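Home | Tickets | Furniture & Fittings | Knowledge Base | My Account

Ticket: Storage cabinet in the records office, doors drifting
Opened by: Viola Zuccaro
Date: March 7, 2025
Status: Open, waiting on parts

Hello all, and thank you for being so patient with me over the low wood cabinet next to the white desk. It's the Mollmont one, with the blue files for the Godisley account on the middle shelf. For more than 2 weeks now the doors have been creeping open on their own, the right one worst, and I've been bumping my shins on it ever since! I opened both doors all the way this morning to have a proper look at the hinges.

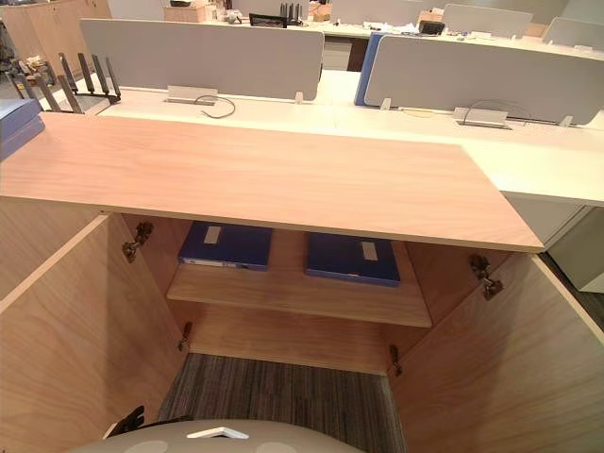

Photo: V. Zuccaro / Office Services

There are two hinges on each side, plain gray metal, the concealed kind. I gave the screws on the upper right one a gentle turn and it took up quite a bit of slack, which cheered me up no end. The lower right one just spins, I'm afraid (I tried a bigger screwdriver too, bless it). The files can stay where they are for now. Please don't move them to the lower part, where there's no base panel and they'd be sitting straight on the carpet.
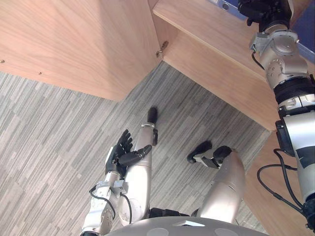
Next steps

1. Staltex to send 2 replacement hinges. I quoted them part 700 from the old order sheet, so do shout if that's wrong.
2. Plug the worn screw holes and leave the glue overnight.
3. Hang the right door again and check the gap at the top.
4. If it still drifts, ask Amato to level the cabinet when they come in June.

Recent tickets
- Desk drawer sticks, room 7
- Key snapped in filing cabinet
- Wobbly shelf by the copier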